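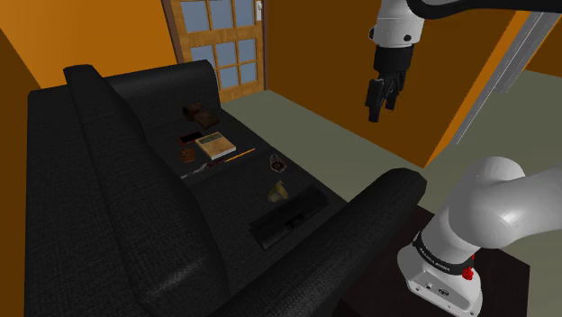
Kelix Homes at Firmont: what we found out before reserving a plot

2025-01-09
By the Bremport New Builds account
2 min read

1/ We reserved a house on the Firmont development in Bremport this week. A few people asked how it went, so I'm putting the details in one thread. We paid for everything ourselves and have no link to the builder.

2/ Firmont is on the old nursery land off the Wynne road. Kelix Homes have planning permission for 135 houses. Phase one is mostly sold. Phase two is three- and four-bed houses, and the first of those should be ready in summer.

3/ There are 7 house types. We looked at 2 of them, both three-bed semis. The bigger one has the kitchen at the back and a separate utility. The smaller one puts the washing machine in the kitchen but has a longer garden.

4/ We went for the smaller one. The bigger plot backs on to the pumping station and we didn't fancy that.

5/ Ask about the estate charge early. It was on page nine of the pack and didn't come up on the first visit. For our plot it's £484 a year, reviewed every January. It covers the play area, the verges and the pond. The roads are meant to be adopted by the council, but there's no date for that yet.

6/ All the houses in phase two are freehold. Get your solicitor to check the wording on the estate charge anyway. Ours wants a change to the part on late payment.

7/ Measure the rooms yourself if you can. The brochure sizes are taken at the widest point. Bedroom three in the show home has a small double in it and the door only just clears it.

8/ Extras: flooring isn't included, nor is turf at the back. An outside tap is. We asked for the flooring to be thrown in and they said no, then offered carpets upstairs a few days later — worth asking twice.

9/ Parking is two spaces per house, one behind the other. Visitor bays are shared between each close. No garages on the three-beds.

10/ The bus stop on the Wynne road is a ten minute walk. A path through to the primary school is on the plan but hasn't been built, so for now you go the long way past the site entrance.

11/ Next for us is the mortgage valuation, then picking the kitchen doors. We've already booked our own snagging inspector — the site office was fine about it and gave us a form to fill in.

12/ If you're buying in phase one and have already had your estate charge bill, I'd like to know what it came to. Replies are open.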